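Section 4. Packing Snack Orders into Carrier Bags

4.1 Scope

Section 4 applies to the packing of dry snack goods at the counter: noodle packets, crackers, dried foods and similar items in sealed flexible packaging. It does not apply to bottles, jars or chilled goods, which are addressed in Section 6. Staff at the Irkine and Kahraman locations follow the same steps; differences in counter layout are noted where they matter.

This section replaces the version issued before 2/17/21. Printed copies of the earlier version should be removed from the counter binder.

4.2 Before you begin

1. Clear the packing surface of receipts, tape ends and goods from the previous order.

2. Wipe the surface with a dry cloth. If a damp cloth is needed, allow the surface to dry fully before setting a paper bag on it.

3. Confirm that the order slip matches the goods brought to the counter. Goods that do not appear on the slip are returned to the shelf and are not packed.

4. Check each packet for splits along the seams. Press lightly on the middle of the packet with the flat of the hand. A packet that loses air is set aside and recorded on Form 29.

Note: Packets with a dented corner but an intact seal may be packed. The customer is to be told at handover.

4.3 Selecting the bag

5. Use a paper carrier bag for orders that will be carried upright. Use a plastic bag with a handle for orders that will be collected in wet weather, or where the customer requests one.

6. Open the bag fully and square the base by pressing the bottom corners outward from the inside. Stand the bag toward the back of the packing surface, with the remaining goods to one side and within reach.

7. Do not exceed the fill weight given for the bag size. The large Skuvard paper bag, stock number 712, is rated for up to 662 ounces when dry. Weight limits for other sizes are listed inside the cupboard door.

Caution: Do not lift a paper bag by one side. The upper edge can tear without warning.

4.4 Filling the bag

8. Place the heaviest packets first, flat against the base.

9. Stand tall packets on their short edge along the walls of the bag. Printed faces may point in any direction, but the label with the net weight should stay readable until the order has been checked against the slip.

10. Lower each item into the bag by hand. Dropping items from the rim crushes brittle goods and can push the base out of square.

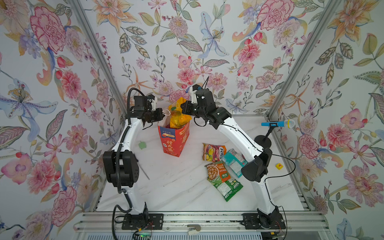
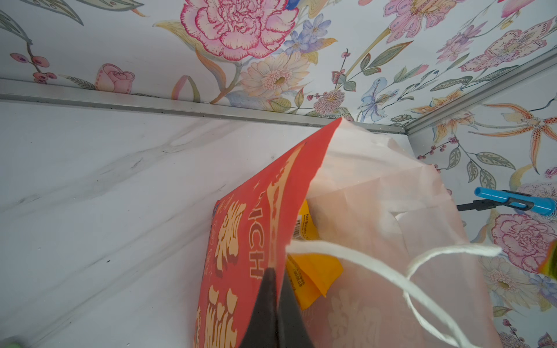
11. Keep handles and cords outside the bag while filling. A cord that has fallen inside is to be drawn out before the next item is added; it should not be pulled free from beneath a full load.

12. Where one bag is to be placed inside another, fold down the upper edge of the inner bag so that it does not catch on incoming packets. Glossy film tends to cling - a slight twist while lowering the item will usually release it.

13. Place the lightest and most fragile packets last. Leave a gap of 2 inches below the rim so that the bag can be closed.

Note: At Kahraman the packing surface is narrower. Items waiting to be packed should be kept on the side shelf when an order contains more than one bag.

4.5 Checking and closing

14. Read the slip aloud or silently, item by item, and mark each line once the item has been placed.

15. Fold the rim of a paper bag over once and secure it with a single strip of tape. Plastic bags are left open unless the customer asks for them to be tied.

16. Attach the slip to the front of the bag, below the fold.

17. Move the bag to the collection shelf with one hand under the base and the other supporting the side.

4.6 Corrections

Suggested changes to this section are submitted in writing to Lahcen Fahmy, Counter Standards, Diltix Office. Changes are reviewed each April - urgent safety matters are handled on receipt.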